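I have been putting off writing about the Nerkine letter kit because I wanted to live with it for a whole season first, and now that July is nearly over and all 864 envelopes have gone out, I think I can say my piece! We sponsor children at two schools near Cidemton, and every summer our families here write to them.

The kit comes in one flat carton with cards, envelopes, name stickers and a little guide for first-time sponsors (lovely, gentle wording, and my own mother teared up over it). The paper is thick enough for markers, which matters a great deal when your writers are 8 and 10 years old and press down like they're carving a pumpkin.

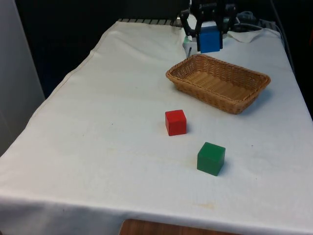
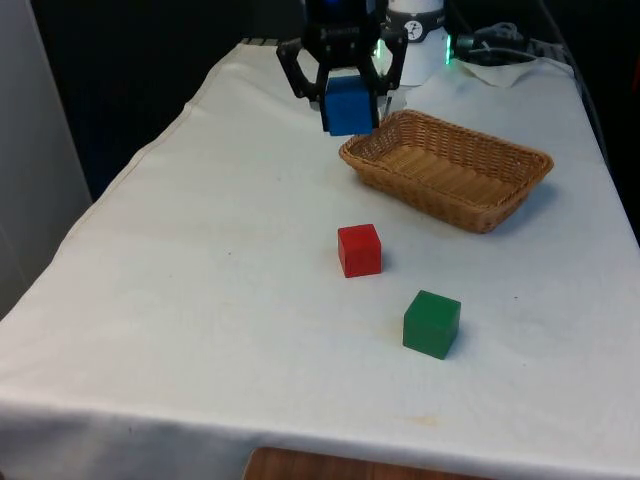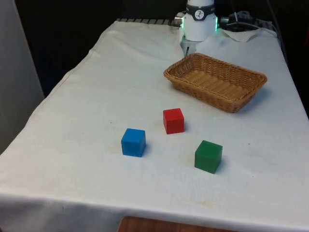 Maricica Marinescu wrote back to me that her group in Brodesholm liked the cards just fine, but the envelope glue gave up in the damp and they ended up taping every last one, so she would buy the cards again and get the envelopes somewhere else.

I did have a few pop open myself, now that she mentions it, and a glue stick fixed them. My bigger gripe is the stickers, which are too short for the longer names, and I hate to see a child's name squeezed. Even so, I've already put in our order for next summer, with an extra sheet of stickers so I can cut two together.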